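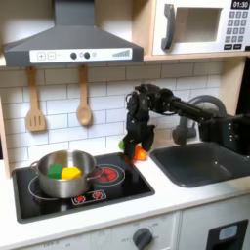 22nd April – kitchen bench, two-finger gripper

Shalini asked me to write this up properly for once, so here goes, with tea. We wanted to know whether the new finger pads (the Dotham ones, softer and a bit wider) are worth having over the old Skadbridge pair, and whether the close camera earns its keep beside the wide one. Same arm and same controller all day, so that any difference ought to come down to the pads.

1. Small things on the worktop. I do like this one as a test, even if it tries my patience! With the sink on one side and the hob on the other there isn't much room to come down straight, and I slowed the last bit of the descent to 12 mm a second. The Dotham pads forgave my being slightly off centre, which the old ones never did.

2. Into the pot. Much fussier. The yellow block has flat faces, so the fingers want to meet it square, and the rim gets in the way if the wrist is turned even a little. From the close camera I could judge the angle at the block nicely – you lose most of the hob, mind, and have to trust the other view for that.

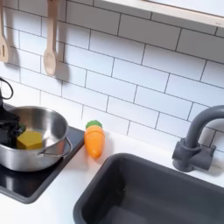
3. Wide view, whole arm. Kinder on the eyes, and the only sensible way to watch the long link as it passes over the sink by the tap. Once the fingers are down in the pot, though, you are half guessing. Shalini Kaushik thinks we should keep both views up on the screen, and I've come round to her way of thinking.

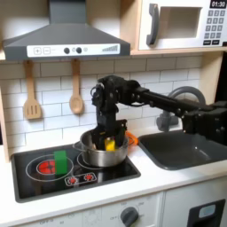 Wide view: fingers in the pot at the yellow piece, green block upright on the left-hand ring.

To do: try 67 per cent grip force with the Dotham pads, and re-tape the cable loop at the wrist before anyone borrows the arm. Spare pads are in drawer 3.

Filed under: Grippers and fingers, Bench notes
Print this entry | E-mail this entry
© Undstead Workshop | Contact us | Back to top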